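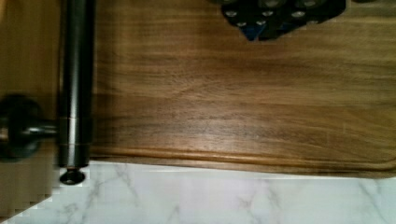 Sirnora opens carrier screening service to couples in Lulbridge

LULBRIDGE, October. Sirnora, the reproductive genetics laboratory, has opened its expanded carrier screening service to self-referred couples at its Lulbridge site. Until now the test, sold under the name Kadon, could be ordered only through fertility clinics.

Carrier screening looks for changes in a person's DNA that usually cause no illness in that person but may do so in a child who inherits a changed copy of the same gene from each parent. Where both partners carry a change in the same gene, each pregnancy has a one in four chance of being affected. Most carriers have no family history of the condition.

The Kadon panel covers 227 genes linked to recessive and X-linked conditions. Genes were included where the condition begins in childhood, where its course is reasonably well understood, and where the laboratory can report changes with enough confidence to be useful. Genes linked only to adult-onset disease are left out. So are variants of uncertain significance, which are recorded but not reported.

How the test is carried out

Each partner gives a saliva sample or, if preferred, a small blood sample. DNA is extracted at Lulbridge and sequenced across the coding regions of the panel genes, together with selected non-coding positions known to cause disease. Separate methods are used for genes that standard short-read sequencing handles poorly, including those with close copies elsewhere in the genome and those affected by repeat expansions.

Samples from both partners are analysed together and a single joint report is issued. By default it lists only those results that affect the couple's chance of having a child with one of the conditions on the panel. Individual carrier results can be released on written request by the person concerned.

Validation

Before the service was opened, the laboratory ran a validation study on 1762 stored samples with known genotypes. The set was chosen to include a high share of difficult variant types, among them large deletions and changes in repeated regions. Two genes considered for the original panel did not meet the laboratory's threshold for repeat testing and were removed. A technical summary, with detection rates for each gene, is available to clinicians on request.

A negative result lowers the chance of being a carrier but does not remove it. The remaining chance depends on the gene and on ancestry, and is stated in the report where the published data allow it. The test does not look for new changes that arise in the egg, sperm or embryo, and it does not replace screening offered during pregnancy.

Counselling

All couples receive written information before giving consent. Those found to have a raised chance are offered an appointment with a genetic counsellor by telephone or in person. Counselling is included in the price of the test and is provided by Paulauskas, an independent practice with no financial interest in the number of tests sold. Counsellors do not recommend a particular course of action.

Data and storage

Sequence data are held on servers managed by the laboratory and are not sold or passed to insurers. Leftover DNA is destroyed after the storage period set out in the consent form, unless the person asks for it to be kept for later family testing. Use in research requires separate consent, which can be withdrawn at any time.

Availability

The Lulbridge site has capacity for around 3000 couples a year. Sample kits can be collected from reception or sent by post. Couples who are already pregnant should say so when booking, so that their samples can be placed in the priority queue.

Notes to editors

Sirnora provides laboratory testing in reproductive and inherited disease genetics. Kadon is the name of its carrier screening panel. Requests for the technical summary should be addressed to the press office at the Lulbridge site.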